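Part-time help wanted in the laundry and folding room - Bramwell House

Hi there! I run the linen and clothing side of things at Bramwell House, which means that whatever comes out of the dryers ends up on my table sooner or later. Right now it's ending up on my table a lot faster than I can fold it. So I'm looking for one more person, maybe two if the right pair turns up.

We're a guest house with 11 rooms upstairs and a busy little dining room, and we also wash and press for the theater club across the yard (long story, they asked nicely back in December and I said yes before I'd seen the curtains). Last month we put 458 pieces through, counting everything from bath mats to stage capes. I only know that because the invoices go out by the piece.

What you'd be doing

Mostly sorting, folding and hanging. Sheets and pillowcases in the morning, tablecloths after lunch, and whatever the theater club drops off in between. There's a bit of mending too - loose hems, missing buttons, nothing you'd need a tailor for. If you can thread a machine, great! If you can't, Padmavathi Shenoy will show you. She taught me, and I was hopeless.

Dark things get handled on their own, start to finish. Separate basket, separate wash, separate end of the table. White lint on a black cape is the kind of thing that gets me a phone call, and I've had that phone call. The heavy dark fabrics also hold a crease like you wouldn't believe, so we lift them, shake them out and hang them before they've had a chance to settle in a heap.

Hours and pay

Mornings, usually 8 to 12, four days a week. We work out the days between us once a month and I do try to be fair about it. Pay is $175 a week to start, paid every week, and there's a review after the first season. Lunch is included and it's good lunch. You'd be on your feet for most of the shift, and the full baskets get heavy, so please think about that before you write to me. We do have a cart, and the floor is level all the way to the linen closet.

Who I'm hoping for

Someone steady who doesn't mind doing the same thing well more than once. You don't need hotel experience. Robel Araya came to us from a bakery and he folds a fitted sheet better than anyone I've ever met (I still can't do it, I just sort of roll mine and hide it at the back). You do need to be okay with an early start and with the radio being on. We take turns choosing the station. 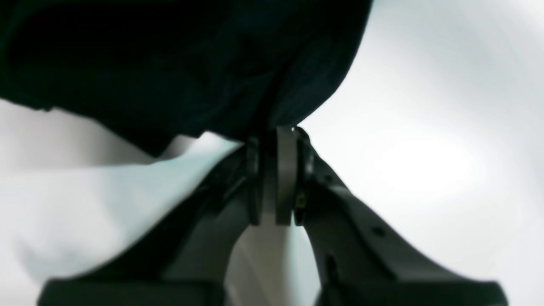 Roos Verbeke

Deep blackish green is a color you'll get to know, by the way. In a dim corner it passes for black, and more than one piece has gone on the wrong rail because of it - carry it over to the window and check before you hang it. Same goes for the navy.

If you want to try the work before saying yes, come and spend a morning with us. It's a paid morning, you'll get lunch, and no hard feelings either way. Wear flat shoes and something with sleeves you can push up.

How to apply

Send me a few lines about yourself, the mornings you could do and when you could start. No formal letter needed. A phone number helps since I'm much better at calling than typing. You can also leave a note at the front desk with Gareth Catterall, who will get it to me the same day. I'd like to hear from people by 6/21/23, and I'll call everyone back, even if it's a no.

Contact: Roos Verbeke, Linen Room, Bramwell House | © Bramwell House | Back to top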